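合租房垃圾分类总是乱，厨房那个桶到底怎么管？

生活互助 > 合租与家务
浏览 3,921

Maricica Neagu
发布于 2026年10月30日

大家好，想请教一下有合租经验的朋友。我四月份搬进现在这套房子，四个人住，厨房共用，客厅也共用。房子本身我挺喜欢的，采光好，离地铁也近，唯一让我头疼的就是垃圾。

我们小区要求厨余和其他垃圾分开投，早晚各开放一次投放点，错过了就只能拎回来等下一趟。规矩贴在冰箱上了，群里也发过，可是每次轮到我倒的时候，袋子里还是什么都有：泡面汤、外卖盒、带着半口饭的保鲜膜。投放点的阿姨已经认识我了，看见我就让我把袋子打开给她瞧瞧……真的很尴尬。

我想问三件事。一是零食、速食这类塑料包装到底要不要洗，洗了是不是就能当可回收？二是桶该放几个，厨房不大，放多了转不开身。三是怎么跟室友开口，我不太会说这种话，怕说重了以后见面别扭。

补充：我们现在每个月每人交 20 块钱公共开销，买垃圾袋、洗洁精、厨房纸，这笔钱一直是我在管。

Edivaldo Bragança
回答 · 200 人觉得有用

我合租了六年，换过五套房子，垃圾这个事儿每一套都吵过，哈哈。说说我自己的办法，各地规定不太一样，你还是以小区公示的那张表为准。

一、软包装

零食袋、泡面袋、冷冻水饺袋这种软塑料，我们这边一般是按其他垃圾收的，沾了油的更是直接扔。别费劲去洗，我以前有个室友特别认真，每个薯片袋都冲一遍晾在水池边上，晾得满厨房都是，最后回收的师傅看都不看一眼。要紧的是把里面剩的东西倒干净，汤汤水水的进水池（记得用滤网接住渣子），渣子进厨余，袋子再进其他垃圾桶。大袋子捏扁了打个结，能省不少地方，不然几个大包装一撑，桶看着满了，拎起来轻飘飘的。

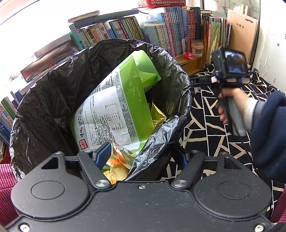 二、硬塑料和瓶瓶罐罐

酸奶盒、饮料瓶、洗衣液桶，冲一下甩甩干，单独放一个纸箱。我们家那个箱子就搁在门口鞋柜旁边，满了谁出门谁顺手带下去，不排班。排班表我试过，撑不过两个星期，总有人出差有人加班，最后又落到最老实的那个头上。

三、桶的数量

厨房小的话两个就够：一个小的带盖，只装厨余，每天倒；一个大的套黑袋子，装其他垃圾，两三天倒一次。小的那个千万别买太大！越大越不想倒，夏天第二天就有小飞虫。我之前图省事网购了一个 Oketti 的脚踏双格桶，看着是高级，两格中间那块隔板特别难刷，半年就被我挪去阳台装花土了。

袋子也别买太薄的。大桶的袋口要翻出来多一点，套得住边，不然重东西一扔进去整个袋子就滑下去了，捞的时候那个酸爽你懂的。

四、怎么开口

别在群里 @ 人，也别拍照发群里，我吃过这个亏。我那次拍了一张桶的照片发上去，配了句“这是谁的”，结果三天没人跟我说话。后来学乖了，挑大家都在家吃饭的时候随口说一句“最近投放点查得严，我被拦了两回，咱们厨余单独扔吧”，把矛头指向投放点，谁都不丢面子。

公共的地方其实跟垃圾是一回事。厨房顺了，接下来就是客厅，窗边那种角落特别容易堆东西，今天你放一个箱子，明天他搁一个包，过一个月就没法下脚了。
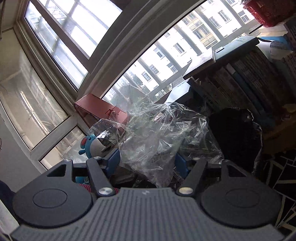
我们后来定的是每个月最后一个晚上一起收半小时，放点音乐，收完点个夜宵，钱从公共开销里出。说是半小时，经常收着收着就开始翻旧东西聊天，不过起码地面能露出来。没人认领的东西装进一个袋子放玄关，再过一个月还没人要就处理掉。这条最好一开始就讲清楚，我见过为了一把旧伞吵到要搬家的。

还有那 20 块钱，建议你们轮着管，一人管一季度。管过钱的人才知道垃圾袋用得有多快。

Nivaldo Sales
回答 · 14 人觉得有用

楼上说得挺全，我就补一点。两个桶要是挨着放，很容易扔错，尤其晚上回来不开灯的那种人（比如我）。我们家把厨余桶放在水池底下，大桶放冰箱旁边，隔开几步，扔错的情况一下子少了很多。

另外厨余桶底下垫两张厨房纸，漏了好收拾。盖子内侧记得擦，味道多半是从那儿来的，很多人只刷桶身。

Gilmar Medeiros
回答 · 2 人觉得有用

找保洁啊，每周来一次，四个人摊下来没多少钱。我们就这样，从来不吵。

评论

Maricica Neagu：谢谢大家！Edivaldo 说的把矛头指向投放点这招我昨晚就试了，有两个室友当场答应了，还有一个戴着耳机没听见，我今晚再说一遍。@Gilmar 保洁我们也商量过，可是她一周才来一次，厨余等不了那么久呀。

Gilmar Medeiros：那倒是，厨余我们是自己倒的，忘了说。

Nivaldo Sales：戴耳机那位可以写张便利贴贴在桶盖上，贴冰箱上没用的，开冰箱的时候眼里只有吃的。

Edivaldo Bragança：便利贴遇水就掉，用那种透明胶把整张封住，我家那张贴到现在还在。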